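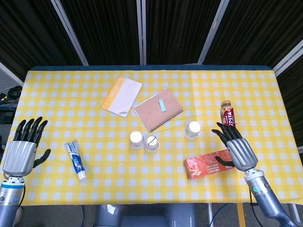

Table reset, both hands parked, bottle and red box on the right.

Thread: Parked hands, how close is too close?

farkance_bench
Our checklist says hands go to the sides of the table before anyone reaches in. Fine. It doesn't say how far from the props. Right fingers are by the coffee, thumb is over the box. Pass or fail?

skovatora
Fail. If the hand is covering part of a prop, you haven't parked, you've loitered. We back off until every item is in plain view, then log the start.

tawfik_b
Disagree. Half our tasks start with a hand near something. Make them all start clean and you'll get a robot that's brilliant at clean starts.

skovatora
Then write it down as a near start. My gripe is with calling it parked.

yzaki
Yasmine Zaki here, I wrote the checklist, so throw things at me. Rule 4 is about people reaching in. Rule 5 is about props. They got read as one rule because I put them on one line to save paper.

tawfik_b
How much paper?

yzaki
One line.

fludar_nights
While we're at it, does the checklist cover the cloth? Ours creases every time we swap props and two people on my shift have two opinions about smoothing it.

farkance_bench
I leave the creases. Kitchens have creases.

skovatora
Leave them, but don't smooth it with the arms enabled. I have watched a grown engineer do this.

yzaki
Adding that. Also splitting 4 and 5. Near starts get their own box to tick.

tawfik_b
So I was right.

skovatora
You were near right. Tick the box.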